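Practice board for teaching kids to build a PC — what order should they go in?

Posted in Olmont Community Help > Computers and Repair
April 14, 2023

Refugio Cortés
Hi everybody, and thank you in advance for reading, because I tend to go on. I help out with an after-school computer club, and this June we want the kids to learn how a desktop goes together before we let them near a real one. I have a flat gray practice plate shaped like a motherboard, with a socket frame for a processor, little holders for the memory, and a pair of blocks that hold a hard drive in its caddy. The parts themselves are old ones that people gave us, and it makes me happy to see them get a second life.

My trouble is the order. I was taught processor, memory, graphics card, drive, and I have taught it that way for years. My co-teacher likes to start with the drive, which is big and friendly and hard to hurt. We have 20 kids coming, working in teams of 4, and I would love to settle this before they show up!
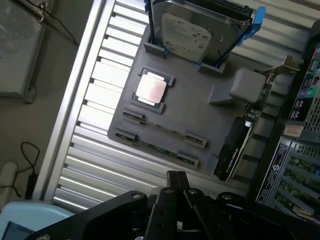 The other thing I keep going back and forth on is whether to have a case sitting next to them while they work. I like it, so they can look at the ports on the back and start connecting the idea of the board with the box they know from home. She worries it's one more thing to fiddle with. Any thoughts are welcome, even if you only agree with her.

Anayeli Serrano
What a lovely project, Refugio. I did something similar at our library in Zultley and I'm on your side about the processor, with one small change. Let them practice on the memory first, just for a few minutes. A memory stick has a notch, and once a child has found the notch and lined it up, you can say "now find the corner mark on the processor" and they already know what kind of thing they are looking for. Then go on with your usual order and leave the graphics card until late — it's long, and it gets in the way of small hands reaching for everything else.

Please do teach them to hold the processor by its edges, even on a practice board. Habits stick. And keep the case! Ours stayed beside the table the whole time and the kids kept leaning over to look at the audio jacks and ask what the colors meant. I ended up making a little chart.

Chukwu
drive first is fine, it's a practice board, nothing is going to boot. just take the card off before you pull the memory out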